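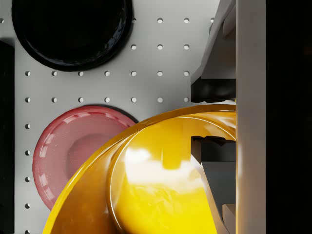

Jarkport Rainfall Register

Summary
The register holds daily rain gauge readings from stations in the Jarkport district. Release 2 contains 3,919 readings, of which 643 were transcribed from handwritten station books. The remainder were supplied as spreadsheets.

Contents
readings.csv — one row per station per day
stations.csv — station name, elevation, opening date
notes.txt — remarks copied from the station books

Units
Rainfall is given in millimeters. A blank cell means no reading was taken; a zero means a dry day.

Known issues
The Motwood gauge was moved uphill in July, and readings before and after the move should not be joined without adjustment. Trace amounts were entered inconsistently at Lencho.

Maintainers
Letay Tufa (transcription)
Obsa Workneh (station records)

Corrections should cite the station and the row number.

Last updated 2026-01-03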